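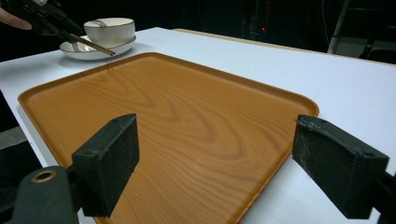

Page last changed: July

Why did the robot drop the tray?

You may have heard that robots never get tired and never make mistakes. The first part is nearly true. The second part is something people say when they want to sell you a robot.

Ask the team in the Osei workshop at Bukside. They were teaching a robot to clear a table: bowl, plate, spoon, chopsticks, tray. The robot's program was called Ulgate. It learned by copying people. A person holds a gripper, which is a kind of two-fingered robot hand, and does the job again and again while a camera records it. Then the program tries to do the same thing by itself.

Ulgate studied 1,976 recordings. That sounds like plenty, doesn't it? On Monday it picked up a tray by the rim, lifted it, and let go much too early. The tray hit the floor. Nothing was on it, luckily. Then the robot carried on to the table and set down a tray it wasn't holding.

Read that again, because it matters more than the drop. You would notice if a tray fell out of your hands. You'd hear the bang. Ulgate had no ears and no sense of touch. It had a camera, and it had a habit.

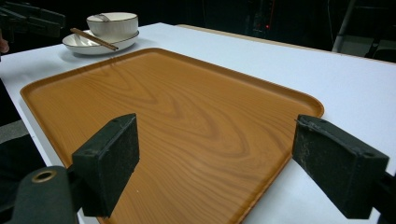
Ye-rin Ha had the job of finding out what went wrong. Her first idea was the finger pads. Pads get scratched and dusty, and a dusty pad can slip. She cleaned them and tried 16 more lifts. The robot still let go early in 2 of them, so dust wasn't the whole story.

Next she looked at the recordings. In 889 of them the tray only had to move a very short way before the person put it down. The robot may have learned "lift, then open" when the people meant "lift, carry, then open." Ye-rin thinks this is the reason. She hasn't proved it, and I wouldn't call it solved until she does.

So what did they change? The robot now has to check that its fingers are still gripping something before it takes the next step. If they aren't, it stops and waits for a person. There is also a line on the floor, and people stay behind it while the arm is moving.

A company called Cloltmont wrote that robots like this will be "safe in every kitchen" soon. Maybe. When you read a sentence like that, try asking a few questions. How many times did they test it? Who was counting? What does the robot do when it drops something – and does it know?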